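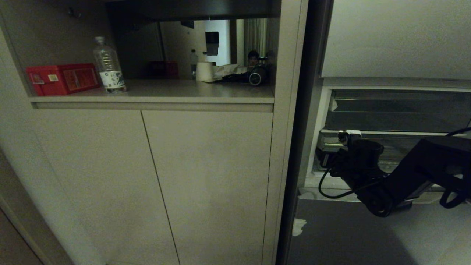 A shelf, a water bottle and a red box, over two plain cabinet doors.

I get asked a lot how to learn an eight-count cheer routine from video when you've missed practice, so I'm finally writing down how I do it. I cheered for four years and now I help out with the Tretville rec squad, and I still learn everything this way!

First, watch the whole routine once without moving. I know, it's hard to sit still (I tap my feet the entire time), but you want to hear where the music changes before you worry about your arms.

Next, get a notebook and number your eight-counts down the side. Our routine this season runs at 142 beats per minute, so things go by fast, and I write in very short words: "high V, clap, hold, T, down." Leave a blank line after every eight-count for fixes. You'll need it.

Now learn the arms only, standing in one spot. Slow the video to half speed if your player lets you. I do two eight-counts, stop, do them again from memory, then add two more.
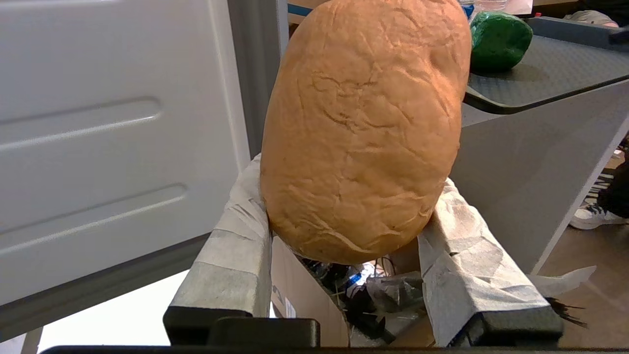 Once the arms feel automatic, add your feet, and go back to half speed when you do. It feels like starting over, but it comes together much quicker the second time. Most squad videos are shot from the front, so flip the picture if you can, or turn your back to the screen and look over your shoulder. I did a whole pom section backward at the Piltstead showcase one June and I can still hear my mom laughing.

After that, walk your formation changes. I put 3 strips of masking tape on the floor, for my opening spot, my middle spot and my ending spot, and I count out loud the whole way between them. Out loud! Counting in your head doesn't work once the music is on.

Last, run it full out with sound and film yourself on your phone. Watch it next to the squad video and circle any count in your notebook where your arms are late. Drill those counts by themselves before you run the whole thing again.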